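Clultia Homehand

Homehand is a two-armed household robot kit sold by Clultia, a maker of light automation equipment. It is intended for bedrooms and living rooms, where it picks up small items, straightens pillows and folds or moves light bedding. The kit can be bought outright or rented by the month through the company's service arm, Tustico. It is the second product in Clultia's domestic range, after the Setach shelf picker, and uses a good deal of the same software.

Contents of the kit

The standard kit consists of two arms, a pair of grippers, a head camera, a wheeled base and a charging dock. A tablet is not supplied, although the control program runs on most recent tablets and on ordinary laptops. The base is sold in one height only. Buyers with very low beds are advised to order the short column, which is listed as an extra part and has to be fitted before delivery.

The complete unit weighs 58 kilograms with its battery. It travels on hard floors and short-pile carpet but cannot cross a raised door threshold of more than 2 centimetres. Clultia does not recommend it for homes with loose rugs.

Each gripper closes on an object from two sides. Grip strength is set in the control program and can be changed separately for each arm. The lowest setting is meant for soft goods such as cushions and clothing, the highest for books, boxes and closed bottles. Open cups and anything made of thin glass are excluded in the user guide.

Operation

The robot works from a list of tasks made by the owner. A task is taught by guiding the arms through it by hand, or with a pair of hand controllers -- the second method is usually quicker for beds, as the teacher can stand clear of the mattress. Several runs are normally needed before the robot will repeat a task without help. Clultia suggests varying the position of the items between runs, and moving the base a little each time.

Bedroom work is treated as a group of tasks of its own. The base stops alongside the bed and the arms work over the near edge. Items lying well back on the mattress have to be reached by moving the base, by leaning the column forward, or by leaving them for a second pass from the other side. The reach of the arms is the limit most often mentioned by owners of double and king-size beds.
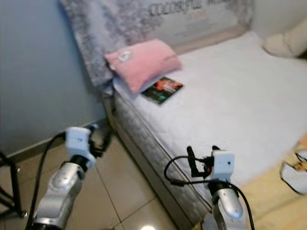 Homehand arms at the side of a bed, with a small pink pillow and a flat, brightly coloured item further back on the mattress.

Light-coloured bedding on a light-coloured mattress can be hard for the camera to separate, and the guide recommends switching on a ceiling light for this kind of work. Glossy floor tiles may also cause trouble when the base is finding its place in the room. A software update released in October added a setting for shiny floors, which slows the base down and makes it check its position more often.

Versions

The first version was sold only with fixed-width grippers. These were replaced by the present adjustable type after complaints that thick pillows were being pushed along the bed instead of lifted. Owners of the older type can have the new grippers fitted by Tustico at a reduced price, provided the arms themselves have not been altered.

A version without the wheeled base, named Ruggiero, is offered to colleges and small workshops. It clamps to a table or a frame and uses the same arms and control program. Tasks taught on one version can be copied to the other, although anything that depends on moving the base has to be taught again.

Rental and support

Under the Tustico plan the kit is delivered and set up by a fitter, who also teaches the first two tasks. The shortest rental period is 9 months. Repairs are included, as are replacement finger pads, but damage from spilt liquid is not. Telephone support is open on weekdays and closes early on Thursday for staff training.

Owners who buy the kit outright receive the same telephone support for the first year. After that they can pay for each call or join the rental customers' support plan at a monthly rate.

Reception

Reviews in the home technology press have been mixed. The arms have generally been praised for quiet running and for their careful handling of soft items. Criticism has centred on the time needed for teaching, the size of the base and the length of the rental period. One trade newsletter found the robot well suited to sheltered housing and small guest houses, where many rooms share the same layout, but thought it poor value for a single bedroom -- a view that Clultia has disputed.

See also

Setach shelf picker
Ruggiero (bench version)
Tustico rental plan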